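24 de fevereiro de 2023

caderno da oficina, bancada do fundo

Continuação do lote de papel marmorizado para as guardas. Escrevo depressa porque a tinta ainda está no pente e quero limpar antes que seque.

Banho: carragena batida ontem ao fim da tarde, descansou a noite toda na cave. Hoje de manhã a superfície tinha pele, tirei com tiras de jornal, três passagens. Na última já vinha limpa. Temperatura da água não medi (o termómetro continua com a Waltraud, pedir). Ao dedo, fresca, talvez fresca demais. A Anoma acha que devíamos deixar a tina subir à sala uma hora antes e provavelmente tem razão, os vermelhos abriram pouco.

Papel: o creme do Hauser, o mesmo do ano passado mas de outra resma. Alúmen passado à esponja, no sentido da fibra, pendurado a meio e prensado ainda húmido. Primeira folha: mancha clara no canto inferior, sítio onde a esponja não chegou. Segunda: a mesma mancha mas do outro lado. Portanto é a minha mão e não o papel. Marcar a lápis o lado tratado, SEMPRE, já perdi uma folha inteira por a deitar ao contrário.

Tintas:
preto - bem. Abre redondo, não afunda.
índigo - bem, se levar uma gota a mais de fel.
ocre - pesado. Vai ao fundo em grumos. Moer outra vez.
vermelho Jidska - não gosto. Abre, hesita, fecha. Com mais fel come o índigo e fica só ele.
branco - não usei, só fel com água para os vazios.

Ordem que funcionou: preto, índigo, ocre (moído de novo), fel com água, vermelho no fim e pouco. Quando pus o vermelho no meio ficou tudo cor de tijolo sujo. A folha com essa asneira está na pasta de baixo, não deitar fora, serve para forrar caixas.

Pente: o largo puxa bem. O estreito tem um dente torto, deixa um risco que se vê de longe em todas as folhas. O Gion disse que endireitava com o alicate pequeno. Não endireitou. Fiz o resto com o largo e um estilete, chevrons primeiro e depois a volta. O padrão fica mais solto do que na amostra da encomenda, mas para o formato dos cadernos pequenos até resulta melhor, não se perde metade do desenho na dobra.

Ritmo: uma folha, limpar, lançar, pentear, deitar, levantar, passar por água, pendurar. Perco mais tempo a limpar que a fazer tudo o resto. Experimentar tiras mais largas, da largura da tina, para tirar a sobra numa só passagem.

Deitar a folha: continuo a apanhar ar quando tenho pressa. De canto a canto, na diagonal, sem parar a meio. Se parar a meio fica uma linha de hesitação e a linha não sai, não há nada que a tire. As duas em que fui devagar saíram limpas. As outras não.

Encomenda Brutitlow: pedem 200 folhas para junho. Digo já que com uma tina não dá se mantivermos o mesmo ritmo das encadernações. A Shuk-fan quer aceitar. Eu aceitava se o padrão fosse o pedrado simples, que se faz sem pente e quase não falha. Com chevron, não. Falar os dois com ela antes de responder, e levar as folhas de hoje, as boas e as más, para ela ver a diferença de trabalho.

Nota sobre o preço: a folha má custa o mesmo que a boa até ao momento em que se levanta. A folha de cálculo do Damian não conta com isto, só conta as que entram no armário. Pedir-lhe para pôr uma coluna de quebras.

Encadernações, já que estou aqui:

Livro de registos da paróquia: cosido sobre fitas, lombada colada, primeira camada de amido e segunda de cola mista. Lombo arredondado à martelada, ficou um nadinha torto à cabeça. Disfarça-se no tranchefila. Guardas deste livro são lisas, não levam marmorizado, o cliente foi claro. Deixar em prensa até amanhã, não abrir para espreitar (isto é para mim).

Atlas: a charneira da frente está solta e alguém já a remendou com fita adesiva, amarela, dura, horrível. Saiu a fita com calor e espátula, a cola ficou. Borracha de crepe tira parte. O resto fica para a Waltraud, que tem mais paciência para solventes e uma hotte que funciona. Não forçar, a superfície do papel já está a levantar ao pé do mapa dobrado. Ficha 883, escrever lá o que foi feito, que eu ainda não escrevi.

Caixas em concha: cartão cortado, falta o pano. O pano Skusedwood cinzento encolhe de um lado quando leva cola de amido, testei uma tira e ficou a enrolar como uma apara. Com cola mista porta-se. Cortar com folga de 5 mm a mais no comprimento e acertar depois. Fio sempre paralelo à lombada, tenho de dizer isto outra vez ao Gion.

Cola de amido: a que estava no frigorífico cheirava. Fora. Fazer nova, pouca de cada vez, e pôr a data na tampa. Coar duas vezes, a última tinha grumos e notam-se por baixo do papel fino, na caixa pequena sentem-se com o dedo.

Faca da guilhotina: corta mas arrasta na última parte. Bloco de papel grosso saiu com o fundo esfiapado. Afiar ou trocar, e até lá cortar blocos mais baixos.

Faltas no armário:
carragena, resta meio frasco
fel de boi
mata-borrão
linha encerada nº média, a fina chega
osso de dobrar, o meu partiu-se

Voltando às folhas. Penduradas estão a ficar onduladas do lado da janela, o que não acontecia no outro estendal. Corrente de ar, deve ser. Virei as molas para ficarem duas por folha e fechei a bandeira da janela. Prensar entre mata-borrões amanhã de manhã, trocar ao meio dia, e só depois ver se a cor descarrega quando se passa o pano húmido. O preto costuma largar. Se largar, mais alúmen no proximo lote e deixar repousar mais tempo antes de ir à tina.

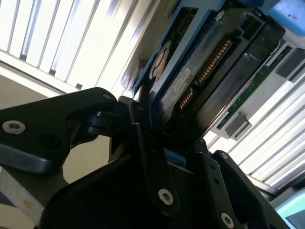

E se não largar, encerar logo, com cera fria e pano de algodão velho, pouca cera, em círculos pequenos, e polir com a pedra de ágata só nas folhas que vão para guardas. As das caixas ficam sem polimento. Tapar a tina com o plástico antes de sair, a carragena ainda deve aguentar mais um dia se a noite for fria. Lavar os pentes em água morna, sem detergente, que o detergente estraga o banho do dia seguinte e depois andamos todos a culpar o fel.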